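Wattimena bench
Posts

Gripper week on the two-arm bench. We have two sets of fingers to choose between, the Arer ones and the Meker ones, and one Brurkamska controller driving both arms. I'll post as I go.

Started with the Meker set. They close harder at the same setting and they let go slower. On foam blocks I couldn't tell the two apart. On anything thin, I could.

Arer fingers went on Friday. Swap takes 8 minutes a side if you don't drop a screw. Ran the open/close cycle 1,000 times before giving them anything to hold. No drift in the zero position, so I left the calibration alone.

Someone asked about wrist cameras. Yes, one on each arm, plus one up high looking at the whole table. The wrist view is the one I'd keep if I could only keep one. From up high a card edge is a few pixels wide and you can't tell if both fingers are on it.

Test object is the card that says "Handmade" that goes with the toy cake. It's harder than the cake. Flat on the mat, there's very little to get a finger under.

Two views from up high, two from the wrist. 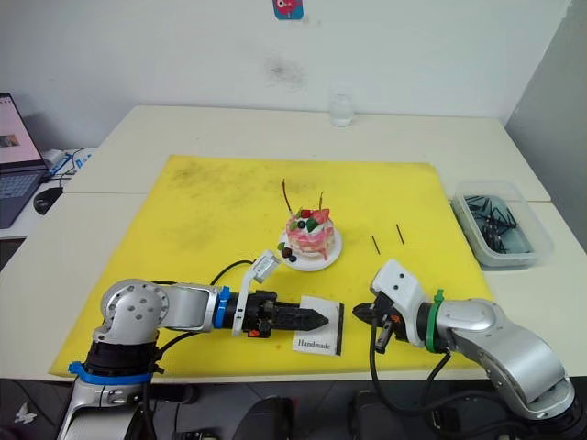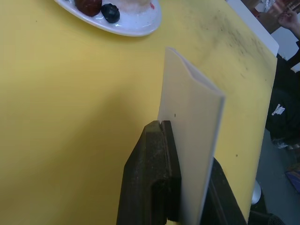
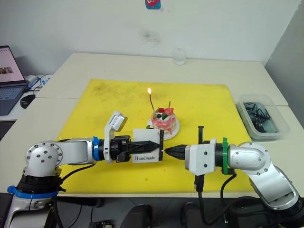
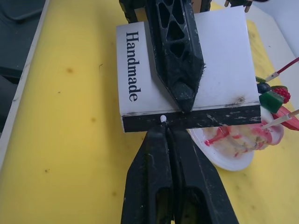 Numbers so far

84 card attempts logged on the Arer set, 2,904 open/close cycles in total. Most of the misses are one finger riding over the edge. I'm lowering the approach and trying again before I blame the fingers.

Controller notes: the Brurkamska defaults close both grippers at the same speed. For a handover I want the receiving side slower. There's a setting for it, three menus down.

Meker set goes back on next. Same card, same mat, same speed.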